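Courses > Robot Teaching > Handouts > Session 2
Home Notes Kit list Contact

I always start people on hand guiding, so grab the wrist and move slowly!
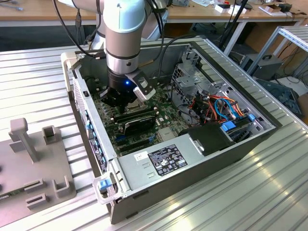

Remote control comes next (Kátia Pacheco has the booking sheet), and you'll want up to 16 goes before it feels natural. 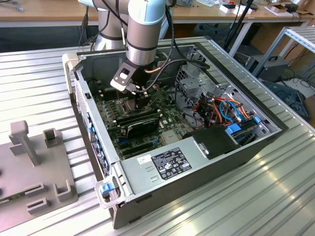 Gripper lowered into the case, above the cooler area.

Bin any demo where you dithered – I've binned plenty – and save the rest under Bilby. 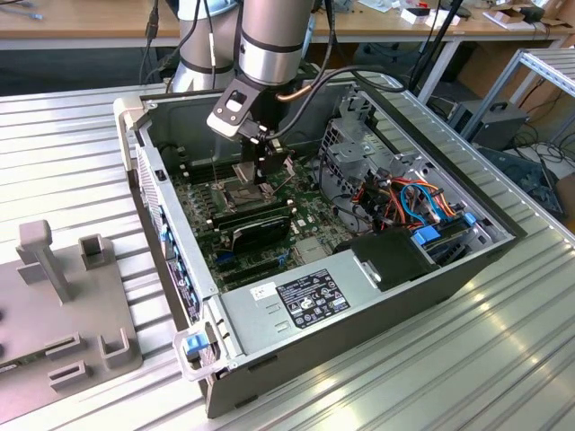

Fingers over the CPU socket area.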